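Gripper pose jumps when both hands get close, is it the tags or the filter?
Posted in Tracking and Calibration, 23 June 2023

Stundidero
Recording two-handed microwave tasks with marker cubes on the grippers. The Tasero tracker gives clean poses until the hands come together, then the left one jumps up to 40 mm and drifts back. Docs say to raise the smoothing. I did, and now it just jumps slower. Not convinced the filter is the problem. 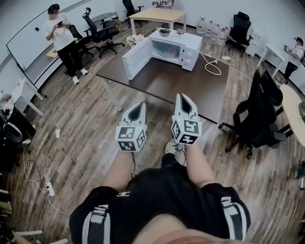

Head view, both marker cubes facing the camera, microwave door open.

Is anyone getting usable data at this range?

Woltedis
Smoothing hides it. Turn it off and log the raw tag detections per cube. I'd bet one cube drops to a single visible face and the solver flips between two poses that fit equally well. Reject any solve from one face and let the wrist camera carry the gap. 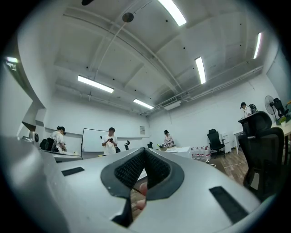

I'd want proof before trusting that camera on its own, though. People standing about and bare white walls are poor material for visual odometry, whatever the Tasero page claims. Over 72 of my own clips, 14 lost track on the wrist view alone — all during fast turns. Check exposure time first.

Baek
same thing here, updated to latest and it went away. didn't change anything else

Woltedis
Went away, or stopped being reported? The update raised the outlier threshold. Compare the raw logs.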